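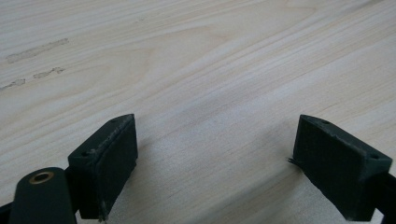 Re-opening this, the Lusano single is still showing wrong on Pemov and release is end of August. Track order flipped, B-side listed as the title track, and the pre-save link goes to the old EP. Also the sleeve proof came back way too orange. Want it like pale wood, light beige with a little pink and gray in the streaks, what we got looks like a basketball. Will split the sleeve into its own ticket if you need, just say so.

Status: open
Priority: high (was medium, I changed it)
Product: Brarkix distribution, singles

What's wrong
Track 1 should be the title track, 3:41. Pemov shows the B-side in slot 1 and the title track in slot 2 with the B-side's running time. Songwriter credit missing on both. Audio previews are swapped as well, so if you hit play on the title you get 27 seconds of the B-side intro, which is mostly a drum machine.

Pre-save count says 2,255. Good number, except all of them are attached to the old EP's page. Need those moved over and not wiped. Please confirm before anybody touches it.

What I tried
Logged out and in. Different browser. Phone app, same thing.
Re-uploaded both WAVs with the track number at the front of the file name. Dashboard said "delivered" inside a minute, store page didn't change.
Deleted the B-side and added it back. Now it has a new ISRC which I did NOT ask for. Put the old one back by hand, it saved, then reverted after a refresh.
Changed the release type from "single" to "maxi single" and back again. Nothing. Found that one on a forum, don't bother.

Update, 9:40 am
Got the canned reply about allowing time for stores to refresh. It's been refreshed. The other stores have it right — only Pemov is wrong. So the master data on your side is probably ok and it's the feed to them? Guessing.

Update, 11:15 am
Second agent asked for a screenshot of the credits tab. Attached to the email, not here, the uploader on this form keeps timing out. Credits tab is filled in. Both writers, both tracks.

Update, 2:05 pm
Think I see it. The label name has an accent in it, Michalík, and in the Pemov feed preview it comes out as Michal?k. Everything after that field is off by one. Writer is sitting in the publisher box, publisher is blank, track number has the old EP's catalog code in it. That would explain the pre-save link too.

Took the accent off in a test draft and the preview lines up. Can't put the release out that way though, label name has to match the contract and it's printed on the sleeves. Vinyl run is 1,000 copies and the plates get made this week.

Update, 4:50 pm
Agent confirmed accents are a known problem on that one feed, fix is "scheduled". No date given. They offered a manual override on their end, label name typed in directly. Said yes. Waiting.

Still need
1. Override pushed to Pemov with the accent in
2. Old ISRC back on the B-side, locked
3. Pre-saves moved to the new page
4. Previews swaped back

Radio has the right files already, sent those direct, so no action there. Leave the ticket open till I've checked the page myself, last time it got auto closed over night and I had to start from zero.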